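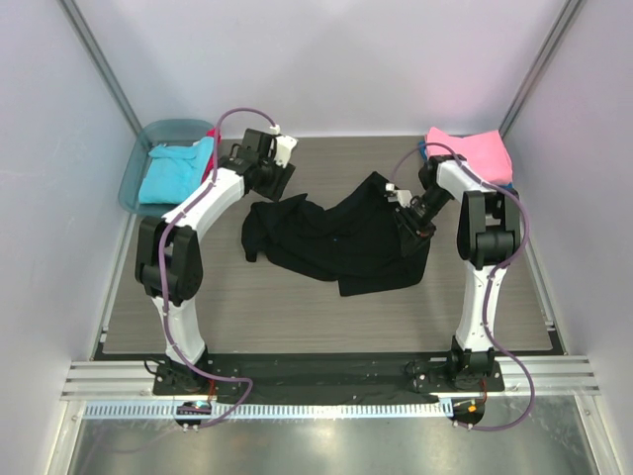

Issue 110, page 2

Wanted: people who still keep their grocery lists

Hi all, Malachy Fitzgerald again. Some of you will remember me from the piece on bus shelters, and thanks for the letters (even the cross ones!). I have a new project and I need a lot of help with it.

I'm putting together a book about shopping lists. Backs of envelopes, sticky notes, the pad on the fridge with half the words crossed out – I want all of it. Olga Ojeda at Villanueva Press has said yes to the idea, so now I have to find the lists. I've got 400 so far, nearly all from my own family, and you can only read my aunt asking for celery so many times. I'd love to get to 500 by spring.

You don't have to live in Prekau, though it'd be nice to have plenty from town. Any language is fine and any year is fine. Please don't write a fresh one for me, I can tell! If there's a phone number or a name on it that you'd like kept private, put a pencil mark next to it and I'll leave it out.

I'm also looking for two people to help me sort and type everything up, Tuesday evenings upstairs at the Clisari bookstore. It pays $110 a month each, plus coffee and whatever cake is left downstairs. You'll need good eyes for bad handwriting. Typing speed doesn't matter much, I use four fingers myself.

Lists can go in the box by the Clisari register or in the mail to me care of the store. Put your return address on the back if you want yours returned. For the typing job, send me a few lines about yourself and tell me what was on your last list.

Jan 29, 2018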